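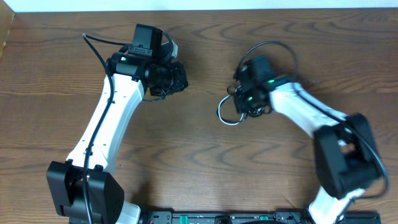
**Lærke Ragnarsson**
Communications Officer, Gunidar

30/08/2019

Gunidar has completed a comparison of two gripper finger sets for the handling of loose cables, the institute announced. The work was carried out on a two-armed tabletop station and forms the first part of a joint program with the equipment supplier Drilico. A short technical report will be issued to program members.

Cables remain one of the harder items for an automated station to pick up. A cable changes shape whenever it is touched, and a grip that is firm at one point may leave the rest of the bundle free to slide or swing. Members of the program had asked for a plain side-by-side test under ordinary workshop conditions - the same table, the same arms and the same set of cables for each trial.

Two sets of fingers were compared. The first was the standard set supplied by Drilico with its small gripper. The second, known within the program as the Gunn set, has a textured contact surface and was prepared in the Gunidar workshop. A total of 900 grasp attempts were recorded, of which 800 were accepted for the comparison. The remainder were set aside when a controller fault interrupted the record.
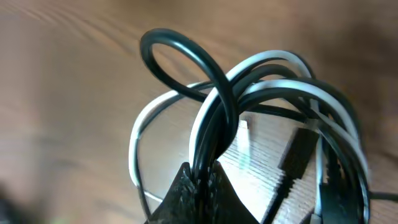
According to the report, the Gunn set held mixed bundles more reliably when the fingers closed low on the strands. The standard set performed equally well on single cables and released them more cleanly. Neither set gave satisfactory results when a cable had to be taken by its connector, and the report recommends that this task be treated separately.

"We did not expect one set to be better at everything, and the results bear that out," said Þröstur Ragnarsson, who heads the handling group at Gunidar. "What the members wanted was a clear account of where each one can be trusted. They now have it for cables, and we would like to do the same for hoses and soft tubing."

The comparison also covered the choice of camera view. Trials were run with the overhead view alone, with the wrist views alone, and with both together.
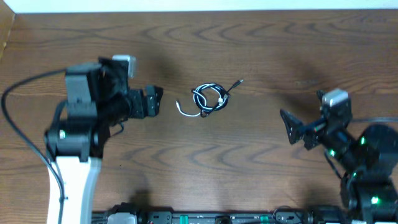
The combined arrangement was preferred by all five operators who took part. The overhead view was found useful for deciding which arm should approach first, while the wrist views helped in the last part of the approach, when the arm itself may hide the cable from above. Operators reported that fast wrist movements made the close views hard to read, and a lower approach speed has been adopted for the next round of trials.

Control software for the station was provided by Itgate under an existing agreement. The fault noted above was traced to the timing of messages between the two arm controllers. Itgate has supplied a correction, which will be checked before testing resumes.

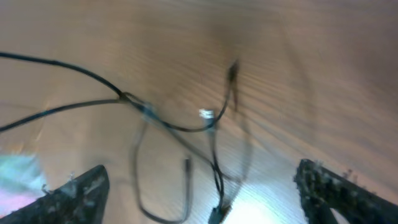
*Wrist camera view of cables and connectors between the gripper fingers. Photo: Gunidar*

The next round will use four finger designs, including a narrower version of the Gunn set intended for small connectors. Program members who wish to submit cables or connectors for testing are asked to contact the handling group in writing and to include the maker's data sheet with each item. Items will be returned at the close of the program - members should state if this is not required.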